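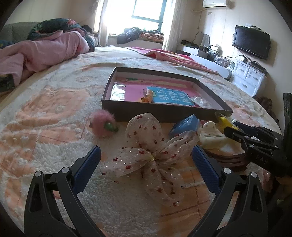 Iida Kemppainen: I don't buy it. The Kindska plan says 20 minutes every evening and you'll have a clear home by February. Clear of what? All I've ever done in 20 minutes is move things from one room to another.

Trikville
Posted 11/15/25
Have you tried it, though? I did two weeks and filled 11 bags. The charity shop in Stadness took the lot.

Iida Kemppainen
Took the lot, or put half of it in the skip once you'd gone? I used to help out in one. People bring in any old rubbish and go home feeling lovely.

Ville Kauppinen
Bit harsh. Most of mine was decent coats. I do agree about the price – paying for a timer and a printed list is daft when the kitchen clock is free.

Peltonen
The list is the useful part. It makes you start with small stuff, hair ties and cheap jewellery and so on, before you get anywhere near the wardrobe. I tip it all out on the bed and use a box lid for whatever's staying. 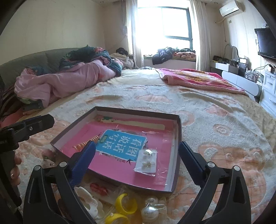

Re: Does the small stuff even matter?

Iida Kemppainen
A hair tie takes up no room at all. My trouble is two sofas and a loft full of my brother's records, and the plan has nothing on either.

Trikville
Week five is furniture.

Iida Kemppainen
Week five costs extra. I looked.

Ville Kauppinen
Does it? I was told it was all included. Peltonen, did you pay again for that bit?

Peltonen
Haven't got that far yet. Will check my email tonight.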